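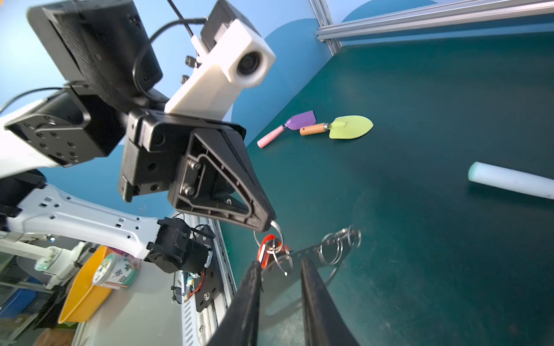 **Two-arm handover of a key ring -- teleop demos all over the place, what am I doing wrong**

posted by Vesna Shehu

Hi all. Trying to teach a bimanual setup to pass a bunch of keys from the left gripper to the right one. Leader arms, one operator (me), wrist cams on. Left picks up by the ring, brings it over, right closes on whatever is hanging, left lets go. Simple right??

Recorded 336 demos through February. Trained on all of them. Policy gets to the point where the keys are over the right fingers and then just... hovers. Sometimes closes on air. Sometimes closes fine but the left never opens and they have a little tug of war.

Things I tried
- longer training, no change
- slower demos. worse I think
- threw out 19 where I dropped the keys

The key swings differently every time so I usually wait for it to settle before I close the right. Is that bad? Should I be grabbing the tag or the key? I've been doing either one, whichever is closer. Cameras seem ok, I can see the keys in both wrist views most of the time.

Don't want to redo everything if I can avoid it.

---

**Poul Thoroddsen**

More data. We had 600 on our Laxdal cell before anything worked.

---

**Baldur Hjaltested**

It's the waiting. Had the same thing with a lanyard at Suvulside.

You hold still until the swinging stops, so the demos have a long stretch where the right answer is "don't move". Policy learns that stretch very well. Then there's one frame where you decide to close and nothing in the images tells it why that frame. So it hovers.

What I'd do, in this order:

1. Plot gripper opening for both hands over time, a handful of episodes. If there's a flat bit of 2 seconds or more before the right closes, trim it. Script it, dont do it by hand.
2. Pick tag OR key and stick to it. I'd go for the tag, it's wider and easier to see. Mixing them is probaly half your problem -- two targets, and the policy aims between them. That's your closing on air.
3. Carry slower at the end so it swings less and you don't have to wait. Slow the last bit only, not the whole demo.
4. Tug of war: you need a clear cue for the left to open. I close right, lift a tiny bit, then open left. Same lift every time. Gives it something to see in the wrist view.

Keep the episodes where you took the tag, sort the rest out, record fresh ones for the gap. No need to start over.

Also keep the drops if you recovered from them. Only bin the ones where you gave up.

---

**Elínborg Nørgaard**

Agree w/ Baldur on the tag. One more thing, check the lag on your right leader. Ours was closing late on the follower and I was compensating without noticing, so the recorded command and what the camera saw didn't line up. Looked exactly like hovering. Restarting the control node fixed it, no idea why

---

**Vesna Shehu**

Plotted it. Flat bit is there in nearly every one, way longer than I thought. Trimming now, will retrain overnight with tag only and post what happens. Thx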